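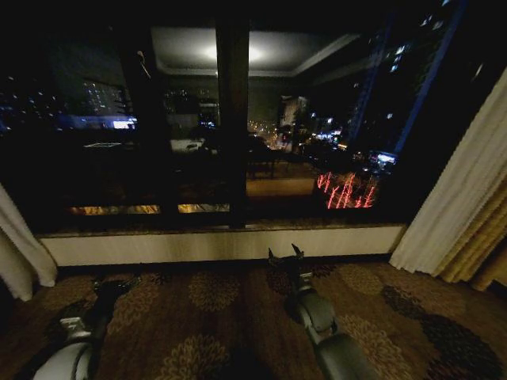

Zirneo Gripper Service Kit, version 3
Reviewed July 2, 2024

The Zirneo kit is a boxed set of hand tools for servicing two-finger linkage grippers without taking them off the arm. It contains a preset torque driver, a set of short hex bits, a gap gauge, a lint brush, a tube of dry lubricant, a pad alignment bar and a printed card for checking the wrist camera. We paid $457 through Hamum. The driver can be bought separately. The gap gauge can't.

I look after one two-arm machine at our Iltside site. Its current work is curtain handling: approach a sheer, close on a fold, draw it along the window, release. The load on the fingers is small. The trouble is fiber. Open-weave cloth sheds, the lint gets into the pivots, and after a few weeks one finger starts to lag the other on closing. Once the fingers meet off center they pinch beside the fold and the grasp has to be repeated.

Before the kit arrived I did this job with a bench driver, a paintbrush and a strip of shim stock. It worked, but the arm had to be parked well clear of the window to make room for the driver, and the pad spacing was set by eye.

What gets serviced

Each finger hangs on a pair of silver links with hex-socket screws at the pivots and smaller screws further out. The routine is the same for both hands. Power down the arm, lock the wrist, open the fingers by hand and brush out each pivot from the back. Wipe the links. Put one drop of lubricant on each joint and work the finger through its travel until the drag is even. Check every screw with the preset driver, then fit the alignment bar between the pads and close onto it.
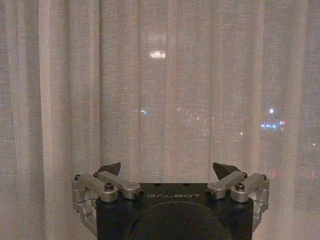 Tools

The driver is the best item in the box. The head is short enough to reach the inner screws with the hand still mounted, and the release is clear. Mine has not drifted against the shop reference since May.

The lint brush is too soft. It moves loose fiber but does nothing for the felted ring that forms under a screw head. I went back to a stiff nylon brush from Policarpio and have left the supplied one in the lid.

The alignment bar is well machined and has a center line on both faces. Its handle fouls the housing if you come in from behind, so work from the fingertip side.

Checking the result

After reassembly I run 50 open and close cycles in free air, then move to the curtain with the fingers wide and look at the wrist camera feed. Both pads should sit level, with matching tilt toward the middle.

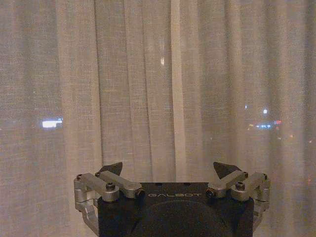
Wrist view, fingers open in front of the sheer. Pads and pivot bolts are in view on both sides.

The camera card is intended for a plain, evenly lit wall. Against a sheer with city lights behind it, autoexposure hunts and the card's fine pattern is of no use. Do that step facing the room.

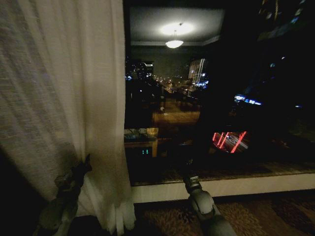 Arm clearance needs its own check after any work on the hands, and the kit's instruction sheet leaves it out. I bring both arms up slowly at the window under manual control and stop at the first contact. The low folds and the sill are the two places to watch: with the left gripper pressed into the bottom of the curtain, the right arm can already be at the front lip of the sill. I would also avoid judging depth from the head view after dark, when the glass carries the ceiling light and half the furniture.

Time and value

A full service now takes around 20 minutes per hand, clearance check excluded. Most of the saving comes from leaving the hand on the arm. Refill lubricant is easy to get, and spare bits are sold loose.

For one machine on clean parts, buy the driver alone. For a machine working with fabric, the full kit is worth having, with a better brush added. Zirneo should also reprint the sheet, which still shows the version 2 alignment bar.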